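Student robot project lives in a brick-walled room on a screen

Members of the Stellska robotics club have spent their time since February in a room that exists only as software. The club says 2,332 practice runs have been made there, 977 of them counted as successes. What counts as a success is decided by the club.

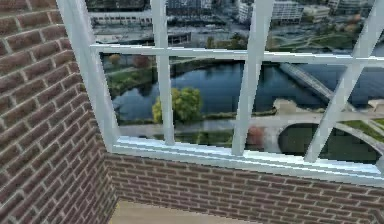

The simulated room, with its window over a river.

Benoît Hamel, who runs the sessions, says students learn more by failing cheaply on a computer. Perhaps so. The bricks and the view are nicely done -- one wall even has a desert canyon painting on it -- but scenery does not show that a program will cope with a real table and a real cup. Hamel accepts that no run has yet been repeated on hardware. He wants 3,652 runs logged first, and gave no reason for the figure.

The club enters the Cludix student contest later this year. Its rules ask for 1,000 simulated runs and one live demonstration, and the live part carries most of the marks.

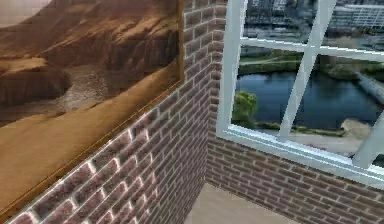

Contest entries

Teams may register until noon on the closing day. Late forms will not be accepted.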